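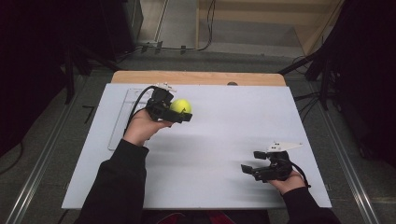
Ticket 233: White board rocks on table, ball won't stay put
Opened by: Brigitta Marti
Category: Room and furniture
Status: Closed

The white board we lay over the wooden table has started to rock. Press on the near left corner and the far right one comes up. A tennis ball set down anywhere near the middle rolls off toward the cabinet, slowly at first. It was fine in August before the tables were moved.

Already tried:
- Turned the board end for end. Same corner lifts.
- Took the clear plastic tray off and put it back. No change.
- Wiped the table top and the underside of the board. Some grit came off, still rocks.

Could the board be warped? If so I would like to order a new one from Plotwood, but they quote 6 weeks.

Update, Brigitta Marti
Checked the top side in better light. Plain white, no seams or cracks that I can find. I don't want to replace it if the table is the problem.
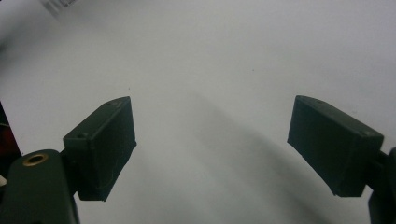 Pirmin Brunner wrote back at lunch that he would leave the board alone and look at the table legs first. Put the board flat on the floor, away from the metal rails, and press the corners there. If it sits still, the board is good.

Update, Brigitta Marti
Did that. No rocking on the floor. Put a level on the bare table and it is low at one leg by about 5 mm. The foot on that leg had been screwed all the way in.

Fix: backed the foot out until the level read true, then tightened the lock nut. Board back on, all corners down. Ball left in the middle for 60 seconds and it stayed.

Plotwood order not placed. Closing.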